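**Gripper closes fully on a padlock body, then the policy dithers. Perception or control?**

Posted in: Manipulation software / Learned policies

**Haris Kiani**

Hi all, hoping somebody has been down this road. I've got a two-arm tabletop cell and I'm trying to get a learned policy to pick up an open brass padlock, hold it upright and line it up for the other arm. The policy takes the fixed camera plus both wrist cameras and spits out joint targets in chunks, and a little Python layer I wrote (I call it Mumow, don't ask) smooths the chunks and sends them to the arms.

Reaching is lovely. Grasping is mostly fine too. My trouble starts once the lock is between the fingers. The predicted gripper width starts wandering up and down by a tiny amount, and every so often it wanders far enough that the lock tips over sideways. I've trained on 507 demos so far, all teleoperated by me or by Serpil Karakaya, who is much better at it than I am.

I've put up the wrist view and the fixed view. The wrist one is at the stage where it likes to go wrong, with the shackle up and its left leg clear of the body:

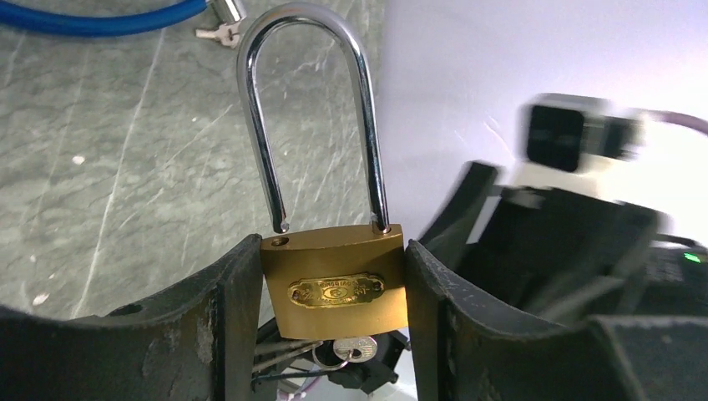
Gorbridge, June

I've tried longer chunks (worse), shorter chunks (jittery everywhere) and turning down the gain on the gripper (it just drops things more slowly). The wrist cameras use auto exposure, and that shackle is very shiny, so part of me thinks the picture is changing under the policy while it holds still. But another part of me thinks I've simply written a bad smoother. How would you tell which it is before I burn another weekend retraining?

**Philomena Asamoah**

Oh, I know this one, or a cousin of it anyway! Two things I'd do before touching the training.

First, freeze the input. Save one observation from the moment the lock is held, all the camera images plus joint state, and feed exactly that to the policy over and over with the arms switched off. If the gripper output still wanders, your policy is sampling noise and the exposure has nothing to do with it. If it sits dead still, swap in the live images one camera at a time, keeping the joint state frozen, and see which one sets it off. It takes an evening and it tells you loads.

Second, look at what your demos say about gripper width *during* the hold. When I plotted mine I found I was recording the measured width as the action instead of the commanded one. With a rigid object that's nasty. The fingers stop at the body, the measured width says "this wide", the policy learns to ask for exactly that, and then you've got no squeeze left at all. The command needs to go a bit past contact so there's some force behind it. My fix was to re-export the dataset with the leader's command as the label, no new demos needed (thank goodness).

Your fixed view is useful here too, so keep it in the test.

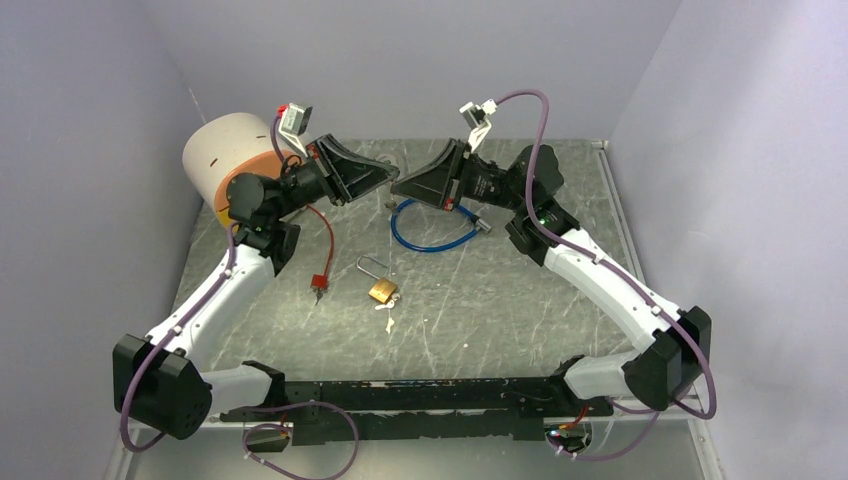 The other thing that bit me was having both arms in a single action vector with the same smoothing. The idle arm's little twitches were being averaged quite happily, but so were the gripper commands, and a gripper really doesn't want averaging when one chunk says close and the next one says nearly close. Split them out. Smooth the joints as much as you like, and for the gripper just take the newest value, with a small dead band so it ignores piddling changes. I use 5 control ticks of agreement before I let it open again, and that number is pure guesswork that happened to work.

Oh, and lock the exposure regardless. Pick a value with the lock in hand, not with the table bare, or the pale walls will drag it down.

**Tarık Dursun**

Just collect more data. I had the same with 500ish demos and it went away at 3,000.

**Haris Kiani**

Tarık, I'd like to see my family again at some point :)

Philomena, I did the frozen input test on Saturday. Output was rock steady, so not sampling noise. Then the live wrist view of the holding arm alone: still steady. Fixed camera: steady. So I went and looked at the labels and yes, measured width, all the way through. I'm a bit embarrassed, it's one line in the exporter. Re-exporting now.

I've split the gripper out of the smoother as well and I'm going to do the two changes one after the other so I know which one did what.

**Gönül Dönmez**

Bit of a side point, but if you re-export, recompute your normalisation stats as well. The commanded width has a wider range than the measured one, and if you keep the old stats file the closing command can get clipped on the way out. You'd be back to no squeeze and very confused. Ours failed silently for ages until I added a check that compares the stats with the dataset at load time and refuses to start if they don't match.

**Haris Kiani**

Gönül, thank you, I had not recomputed them. Stopping the run!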